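Module 4: Packaging and Presentation of Household Goods
Handout for Week 6 (read before the Wednesday seminar)
Module tutor: Vasanthi Krishnan

## 1. Scope of this handout

This week's material deals with glass containers for toiletries and home fragrance. It follows on from the lecture on paperboard and assumes that students have completed the exercise on closures. Plastic bottles are covered in Week 8 and should not be used in the written task.

## 2. Terms used in the lecture

**Finish.** The top part of a glass container, to which the closure is fitted. The word has nothing to do with surface treatment, and students lose marks every year by confusing the two.

**Shoulder.** The part where the body narrows towards the neck. A steep shoulder empties more cleanly; a wide one gives a fuller look on the shelf.

**Collar.** A ring fitted over the neck, usually decorative. It may hide a crimp or a pump fitting.

**Frosting.** A matt surface produced by acid etching, by blasting or by a sprayed coating. Etched surfaces wear best. Sprayed coatings can be tinted and are easier to apply in short runs, but may mark in transit.

## 3. Fill volume and brimful capacity

The volume stated on the label is the fill volume. The brimful capacity is always larger, as space must be left for the contents to expand. A bottle sold as 100 ml should never be specified with a brimful capacity of 100 ml. In the Gwynne case study, this mistake was found only after 1000 bottles had been delivered, and the order had to be relabelled for a different product.

## 4. Case study: the Lurkum range

Lurkum, a small maker of room scents, asked the Grurner studio for one bottle shape that could serve its whole range. The studio's first proposal weighed 210 g empty. The client liked the feel of it but rejected it on postage costs. The second proposal used a thinner base and a rounded body, and kept the same neck so that existing closures could be used.

Students should note the order in which decisions were taken: neck first, then volume, then shape, then surface. Changes made late to the neck are the most costly of all.
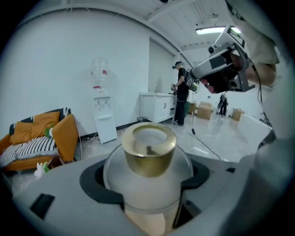

A frosted surface also affects the choice of label. Paper labels with a standard adhesive tend to lift at the corners on etched glass, and a clear film label will often look cloudy. Direct screen printing avoids both problems, although the set-up charge makes it unsuitable for very small orders.

## 5. Written task

Prepare a short specification for a glass container of your choice. It should state the fill volume, neck type, surface treatment and method of labelling, with a reason for each. The task carries 40 marks. Drawings may be made by hand, but dimensions must be legible.

Work is to be handed in at the Wusex Building office. Requests for an extension should be made to the module tutor in writing before the deadline.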